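Sastlow Play Counter
Set-up guide, section 2: Mounting the counter top, fitting the clear edge, and laying out the play kitchen items

Revision 01/07/2025

Before you start this section, the base must already stand in its final place and be level (see section 1). If the base is not level, go back and adjust the feet now. After the clear edge is fitted, the feet on the left side are difficult to reach.

2.1 What you need

From the box:
Counter top, wood, 655 mm wide
Back wall panel
Clear acrylic edge, front piece and left piece
Bag A with 16 screws, silver and brass color
Bag B with the toy food and the small stainless steel saucepan

Not in the box:
A cross-head screwdriver, hand type
A soft cloth
A pencil
Masking tape

Note: Bag A contains only the screws for this section. If you have screws left from section 1, keep them apart. They are longer, and they will come through the wood on the other side.

Caution: Do not use an electric screwdriver for the acrylic parts. The acrylic cracks at the hole, and a crack cannot be repaired. Cracks from over-tightening are not covered by the guarantee.

2.2 Placing the counter top

1. Let the counter top lie flat in the room, unpacked, for one night. Wood which comes from a cold van can change its shape a little in the first hours.

2. Check the surface. The top is made of many narrow strips, and the strips do not have the same color. Some are like honey and others are more red-brown. This is normal and is not a reason for return. A gap between two strips where a fingernail can go in is not normal. In this case please stop and contact us.

3. With two persons, lift the top and put it on the base. The grain goes from left to right. The side with the pre-drilled holes is the front.

4. Push the top back until it touches the two wooden stops.

5. Look at the top from the left side. It must be flush with the base. If it stands out, the left piece of the clear edge will not sit flat later.

6. From below, put in the silver screws by hand, every one only half way. When all of them hold, tighten them one after the other, beginning in the middle.

Note: Please do not put anything on the counter top before step 6 is complete. It can tip forward.

2.3 Back wall

7. Put the back wall panel in the slot behind the counter top. The smooth side looks to the front.

8. Press it down with flat hands until it stops. You may hear a click on one side only. This is enough if the panel does not move when you pull it softly.

9. If the panel is loose, fold a piece of masking tape two times and put it in the slot at the loose side. Our colleague Krishnamoorthy Gowda found this method during the first installations, and we have kept it, because the thicker panel we tried in March was too hard to take out for cleaning.

2.4 Clear edge

The clear edge goes along the front and the left side. It stands a little higher than the wood, so that small items do not roll to the floor. There is no edge piece for the right side, which stays open for the tray.

10. The acrylic comes with a protection film on both faces. Remove the film only from the inside face now. Leave the outside film until all screws are in.

11. Hold the left piece against the counter. The rounded end comes to the front corner. Mark the position with the pencil on the film, not on the acrylic.

12. Put in the screw near the front-left corner first. Turn until the head touches, then a quarter turn more. Stop there.

13. Place the front piece so that it meets the left piece at the corner. Hold it with masking tape while you work.

14. Put in the brass-colored screw at the right side of the front, from the top into the wood. After this put in the small silver screw lower on the front panel.

15. Run your finger along the whole top of the edge. It must feel smooth, also at the corner. If there is a step, loosen both pieces a half turn and press them together again.

16. Remove the outside film.

Caution: Clean the acrylic with water and a soft cloth only. Window cleaner and alcohol make it cloudy and can bring fine cracks around the screws. For pen marks use warm water with one drop of dish soap, wait for some minutes, and wipe in one direction. Old marker ink does not always go away completely. Light scuffs on the front are usual after a time of use and have no influence on safety.

2.5 First care of the wood

17. Wipe the counter top with a dry cloth.

18. Apply Etwood surface oil, thin, along the grain. A teaspoon is enough for the whole top.

19. After a quarter of an hour, take off the rest of the oil with a clean cloth. The darker strips take more oil than the light ones, so they can look dull at first. Do not give more oil for this reason.

20. Let it dry until the next day.

Caution: Cloths with oil on them can begin to burn by themselves. Spread them flat outside to dry, or put them in a metal can with water and close the lid.

Note: The counter is a play and practice counter. It is not made for hot pans or for real food. Keep the top dry, and if water is spilled, wipe it at once, particularly along the front, where it can go between the wood and the acrylic.

2.6 Laying out the items

This is the basic layout which Narayanan Kandasamy prepared for the Rodrigues play rooms. You are free to change it. We recommend to begin with few items and to add others later, as a full counter is hard to work at for small hands.

21. Put the stainless steel saucepan on the left half of the counter. Let it be empty at the beginning. Children like to decide themselves what comes inside.

22. Put the fork near the front edge.

23. Put the toy salmon nigiri at the back, near the back wall. The orange part with the pale stripes comes on top and the white rice part below. Turn the rice side to the front, so that the texture can be seen.

24. Leave the middle of the counter free for the work. Extra toy food stays in Bag B or in a box under the counter.

Note: The toy food in the Sudis assortment has the same size as ours and can be mixed with it. Please do not use toy food which is so small that it goes fully inside the mouth of a child.

25. At the end of play, everything goes back to its place in the same order: saucepan, fork, nigiri. With younger groups, an adult can put the saucepan back first and let the children do the others.

Cleaning the items:
The saucepan may be washed by hand. Dry it immediately, or water spots will stay on the polished inside.
The nigiri is wiped with a damp cloth. Do not put it in the dishwasher and do not leave it in water. Between the rice grains you can use a soft toothbrush.
The fork is washed by hand.

2.7 Small problems

The counter top moves when pushed: one or more of the screws from below are not tight. Repeat step 6.

The clear edge makes a noise when touched: the low silver screw on the front is loose. Tighten by hand, a quarter turn.

An item falls over the edge again and again: move the items more to the back. The edge holds small things that roll, but it will not hold a pan which is pushed strongly.

The wood feels rough after wiping: let it dry, rub lightly along the grain with fine sandpaper, and repeat steps 17 to 20.

A screw of Bag A is missing: please write to us with the name of the counter and the color of the screw. Do not replace it with a longer one from the house.

2.8 Check before the first use

Go one time around the counter and check the following. No screw head stands out. The back wall does not move. The protection film is removed on both faces. The oil is dry, and a white paper pressed on the wood stays clean. The saucepan and the toy food are in the places from 2.6.

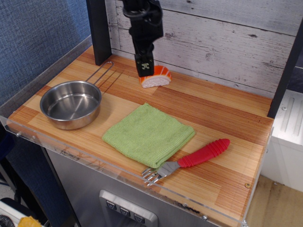
Repeat the check of the screws after 2 weeks of use, and then each time the counter is moved to another room. Continue with section 3, Tray and side hooks.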